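Small stuff, round stuff, stuff that rolls: storage tips

Updated May. Bits added at the bottom as people send them in.

Quick page this one, written between other jobs. It's the odds and ends that live on the games table, in the shed drawer and down the back of the sofa. Balls, marbles, dice, beads, castors off that chair you never fixed. Skip to whatever you need.

Clear boxes first

Get clear ones. Coloured tubs look nicer on the shelf but you open four to find one thing. The Beretti shallow box is what we've got most of, lid clips on both sides, stacks fine. The Skindley one is deeper and the lid goes brittle if kept in a cold shed. Fine indoors.

Measure the shelf before buying. Measure it again with the door shut. I have a whole set in the loft becuase I didn't.

Don't fill to the top. Leave a finger's width or the lid bows and then pops off when you stack.

Labels on the short end, not on the lid. Masking tape and a marker does it. Printed labels peel off in the kitchen, steam gets them.

Getting labels off again: hairdryer, medium heat, peel slow. Leftover gum comes off with cooking oil on a bit of kitchen roll, then washing up liquid. No scourers on clear plastic, it goes cloudy and stays cloudy.

White tables

Lovely when clean. Show everything. Crumbs, pencil dust, the lot.

Dry cloth first, always. Wet cloth straight on gritty bits just drags them about and you get fine scratches. Then damp microfibre, drop of washing up liquid, then dry again. For scuffs try a pencil rubber before anything stronger. Bicarb paste for tea rings but test a corner, some finishes go dull.

Look along the table from low down with a lamp on. You'll see what you missed. 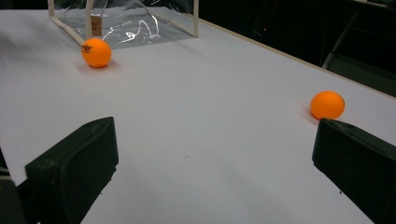
Ping-pong balls want their own box. Not in with the bats, not in with darts, keys, anything with a point. A crushed one is no use but a dented one is often saveable, see below. Orange ones are worth paying a bit extra for if you play on a white table, they stand out a mile and you find them quicker under the furniture too. If only some of yours have a printed logo, look on all sides before you sort them into sets, the print is only on one bit and a ball turned the wrong way looks plain.

Dents: mug of hot water from the kettle, not boiling, let it stand a couple of minutes. Ball in, hold under with a spoon, roll it round. Dent should push out. Lift it out with the spoon, leave on a folded tea towel until cool. Won't work if there's a split, check by squeezing gently near your ear. Any hiss, bin it. Keep them well away from flames and hot hobs, the old celluloid sort go up very fast.

Dirty ones: lukewarm soapy water, soft cloth, dry straight off. No bleach. No white spirit, it'll take the print off and probably the surface too.

Stopping things rolling off

Jam jar lids, upside down. One ball per lid. Costs nothing.

Egg box if you've more. Cut the lid off and it sits in a drawer.

Rubber shelf liner cut to fit a tray. The Burwood roll is decent, cuts with kitchen scissors, wash it in the sink. Cheap stuff goes sticky by summer.

Table not level? Put a marble in the middle and see where it goes. Folded card under the low leg till you can get proper felt pads. Pads: clean the foot of the leg with surgical spirit first or they fall off in a week.

Marbles and beads

Old tights over the hoover nozzle, elastic band to hold it, low suction. Picks beads up off carpet without eating them. Switch off over a bowl.

Tip beads onto a tea towel to sort, never a bare table. Lift two corners and funnel them back in the jar.

Marbles get a drawstring bag then a tin. Bag alone splits at the seam sooner or latter.

Anything small goes up high if there's toddlers or a dog about. Clips on the box count for nothing, they learn.

Sent in

Chávez coffee tins are good for castors and screws, the lid seals and they're squat so won't tip. Rinse well or everything smells of coffee. Not the worst thing.

Long tube from a wrapping paper roll plus a torch for getting balls out from under the sofa. Sweep sideways, don't poke, poking sends it to the wall.

Silica packets from shoe boxes, drop one in with dice and cards if the cupboard's damp. Swap them when you remember.

More on drawers next time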